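Search this site Type and press enter

I almost didn't go to the Dalerby open house. It was raining when I left home, the drive is 79 miles each way, and the flyer made it sound like the sort of event where someone hands you a tote bag and then talks to you about financing. But I've been reading the Dalerby catalog in the bathtub for years, and they only open the building to regular people once each winter, so I put my good boots on and went.

The building is out past the Macedo exit, behind a tire place, and the sign is so small that I drove by it twice. Parking was free (hooray) and there was coffee right inside the door, plus those little almond cookies that shed all over your coat. You pick up a paper map and wander. There's a guided tour if you want one, and it had 40 spots, all gone by the time I'd found my glasses. Fine by me. I'm a terrible tour person anyway, I always hang back to look at something and then have to jog.

The ground floor is mostly kitchens and storage. I opened every drawer. The new Edorer cabinets close so softly that I kept going back to check they really had closed, and there's a corner pantry in that line I would happily live inside. The price tag said $1,865 for the pantry alone, without the handles, so I patted it and moved along.

Upstairs is where I slowed way down. That's where they keep the living spaces, and whoever does the decorating up there has a light touch and a sense of humor. I'm used to showrooms where every surface gets a bowl of fake lemons. Up here it was orchids, white ones, and wooden figures, all set out along a pale stone ledge with a big gray curtain behind it. I stood at that ledge for so long that another visitor politely went around me.
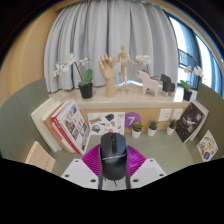

My grandmother had a Dala horse on top of her television, a red one with a chipped ear, and we weren't allowed to touch it, so naturally it was the only thing in the house I ever wanted to touch. I had never seen one in that style done in a soft pink before! Or in charcoal, for that matter. The charcoal one is a bit smaller and stands by the pink one as if they're heading off somewhere together. I'd take either. I'd take both, and I did ask, but display pieces aren't for sale and the shop downstairs didn't have any horses. They took my email address. We'll see.

The big wooden hand I'm less sure about. I love it on a stone ledge in a showroom. At my house it would be wearing my rings, my hair ties and a dog leash by the end of the first week. The little artist's mannequin, though, mid-stride with one arm out, I could see on my desk next to the printer. I had one in college and mostly posed it doing rude things.

What I really came home with is the idea of putting plants on the floor. They had small succulents in round white pots lined up right down at the base of the wood paneling, evenly spaced, and it looks so fresh against that pale green floor. I've been cramming all of mine onto one windowsill like commuters. I moved three of them down along the baseboard last night and so far the cat has only sniffed.

Also worth your time: the fabric room at the end of the hall, where you can borrow swatches from the Badow range for a week. I took curtain samples in four grays and now they all look the same to me.

Lunch was soup and bread in the break room, cash only, and very good. Wear layers, the stairwell is freezing. The restrooms are on the ground floor behind the kitchens and the map has them in the wrong place. They told me at the desk that there'll be a smaller garden day in May, no sign-up needed, and I'm already planning on it, with a bigger car.

Posted 31 Jan 2024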